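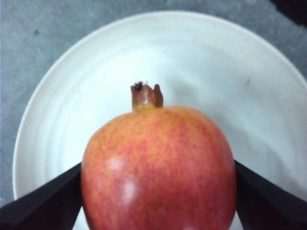
View from the wrist camera, pomegranate between the fingers, over the plate.

Gripper fingers keep losing smooth round fruit – more force or different fingers?

Posted in Home Builds > Arms and Grippers
Tags: parallel gripper, wrist camera, grip force, servo

I'm building a small arm on the bench in our shared workshop. The job I have set it is simple enough: pick up a piece of fruit, move it to a plate, let go, go home. Later I want it to work the other way round and clear the plate into a bowl.

The arm is a Widix kit that I bought second-hand without its gripper. The gripper is my own. It has two flat black fingers on a parallel linkage, driven by one servo through a Kalik driver board. The camera is fixed at the wrist and looks down between the fingers, so what you see in the picture is what the software gets. The plate sits on a grey cover that I put over the bench to stop things sliding.

Lemons are fine. Tennis balls are fine. Small apples are mostly fine. The pomegranate is the one that gives me trouble. It is heavier than the others, the skin is smooth, and the flat fingers only touch it on the curve at each side. In one run of 10 lifts it dropped 5. When it goes, it goes downwards and slightly towards the arm, and usually it turns first so that the crown tips over.

What I have tried so far:

Closing the fingers further. The servo hums and gets hot, and the linkage bends before the grip gets any better. I can see the tips splay outwards when this happens.

Going slower on the lift. This helped a bit but it still drops on the sideways move.

Gripping lower. The fingertips hit the plate before I get to where I want to be. If I put the fruit straight on the bench cover I can get a little lower, but I want it to work from the plate.

Wiping the fruit and the fingers with a dry cloth. I could not see any difference.

The driver board lets me set a position and a current limit. At the moment I send it to a fixed position and leave the limit at 700, which is what the previous owner had it set to. I don't know if that number is milliamps or just a setting. The manual I have is for a different version of the board.

There is a second problem which may or may not be connected. The software finds the fruit by looking for a big patch of red or orange, then takes the middle of the patch as the grip point. The highlights from the overhead light leave pale patches on the skin, and the software treats those as holes. The middle then jumps about between readings. Also, the lower part of the fruit is out of the camera's view once the arm is down, so the middle of the patch is not the middle of the fruit anyway.

I would like to know:

Should I get a stronger servo, or is that the wrong thing to change?

Is there a finger shape that would do round fruit of different sizes without my having to swap fingers every time?

Is there a simple way to deal with the shine?

I can print parts, cut sheet, and do basic wiring. I would like to avoid buying a force sensor if I can.

Posted by benchend_arm

8 replies hidden by your filter. Showing 3 marked as helpful.

Don't buy a bigger servo yet. Your linkage is already bending, so a stronger motor will bend it more. You also say the tips splay when you close further. Once that happens the fingers make a V that is open at the bottom, and the harder you squeeze, the more you push the fruit down out of it. That fits with it dropping downwards.

I would do these in order and test after each one.

Stiffen the fingers. If yours are flat plate, fix a rib along the outside of each one, running from the linkage to near the tip. It needs to be deep more than it needs to be thick. Check the pivots at the same time. If you can wiggle a finger by hand with the servo powered, you have play in the pins and a rib won't cure that. Ream the holes and fit proper pins or shoulder bolts.

Put something soft on the inner faces. Bare flat plate on a round fruit touches in one small spot each side, and the fruit can spin on the line between those two spots. That is your crown tipping over. A pad that squashes will spread the contact into a patch, and a patch resists turning where a spot doesn't. I use closed-cell foam, 5 mm thick, with a thin rubber skin glued over it. The foam gives you the squash and the rubber gives you the grip. Foam by itself tears after a few weeks. Rubber by itself is too hard to help much.

Use contact adhesive and let it go off properly before you load it. Double-sided tape creeps sideways under load and you'll find your pads hanging off.

Then look at where you grip. You want the contact points level with the widest part of the fruit or a little below it. If you are above the widest part, squeezing pushes it down. From a camera looking down you can't easily tell, so put your eye level with the bench and look from the side. You may find you are higher than you think. If the tips are hitting the plate first, trim them at an angle so that they follow the rise of the plate, and you will gain some height there.

On the current limit: I have an older Kalik board, and on mine the number is a plain setting with no units. I wouldn't assume yours is the same. Put a meter in the supply lead, stall the gripper for a second on a block of wood, and read it. Then halve the setting and do it again. That will tell you what the number does in five minutes.

Once you know, stop sending it to a fixed position. Command it fully closed and let the limit decide when it stops. Then it will grip a lemon and a pomegranate with much the same force and you don't need to know the size beforehand. Leave the limit low when holding. A servo that is stalled at full current all afternoon will cook.

Posted by ribs_and_pins

Get silicone oven glove material and cut it up. Glue it on. Sorted mine.

I'd also try three fingers. Two is always going to be a pain with anything round.

Posted by toastrack7

Agree with the first reply about the mechanical side, so I'll stick mainly to the camera.

The shine is easier to fix with the light than with software. If you have one bare lamp or strip above the bench, you will get hard white patches on anything with a smooth skin. Hang a sheet of tracing paper or thin white cloth a good distance below it – keep it well clear of anything that gets hot. The patches get bigger and softer, and most of the colour comes back through them. If that makes the bench too dark, add a second lamp from the side and bounce it off a white board.

In software, don't take the middle of the red pixels. Take the outer edge of the whole patch, fill in everything inside it, and work from that. Any holes left by the shine then make no difference. Most vision libraries have a fill or a convex hull function that does this in one line.

For the part you can't see, fit a circle to the edge that is in view. A pomegranate isn't a true circle, and it has the crown sticking up, so throw away the edge points near the crown before you fit. I do it by dropping whatever is furthest from the first fit and then fitting again. Two passes is normally plenty. The centre you get will be a lot steadier than the one you have now, even when it falls outside the image.

Better still, find the centre before you come down. Stop the arm high enough for the whole fruit to be in view, take 7 readings, use the middle value, then go down without changing your mind. By the time the fingers are either side of it there is not much useful left for the camera to tell you about position. What it can tell you at that point is whether the fruit is moving. Pick a feature, such as the crown, and check it stays put in the image while you lift. If it starts to drift, stop and set down. I find that catches most drops before they happen and it costs nothing, as you already have the camera.

A white plate is a good background for this, by the way, much better than wood. Watch out for small marks on it or on the cover. Set a minimum size for anything the software is allowed to call fruit and they will be ignored.

On finger shape, a shallow V cut into each pad, with the groove running up and down, gives you two contact lines each side in place of one. It suits lemons up to large oranges without swapping. There is a printable set in the Chow parts library listed under soft jaws. I had to scale them to suit my linkage. Print them in flexible filament with thin walls and not much infill, or they come out nearly solid and you lose the benefit.

I wouldn't go to three fingers at this stage. It does hold round things better, but it is a whole new gripper, the third finger gets in the way of a wrist camera, and you would have more trouble getting down to a plate.

One question back to you. Is the sideways move done as one jump to a new position, or do you ramp it? The Widix controller I used started every move at full speed unless you told it otherwise. If yours is the same, the fruit gets a jerk at the beginning and end of the travel, which would explain it hanging on through a slow lift and then dropping on the move.

Posted by plumbline

Comments

benchend_arm: Thanks all. It's one jump, no ramp. I didn't know you could set one. I have some foam and will start with ribs and pads, and test the current limit with a meter on Friday when the workshop is open late.

ribs_and_pins: Do the ramp first, it's only a setting.

benchend_arm: Ramp added. It now holds through the sideways move more often than not, but still turns on the way up. Ribs next.

plumbline: Turning will be the pads.

toastrack7: Oven glove.

benchend_arm: Does anyone know if Ploltis adhesive is all right on closed-cell foam? It's what we have on the shelf and the tin doesn't say.

ribs_and_pins: Try it on an offcut and leave it overnight. Some solvent glues eat foam.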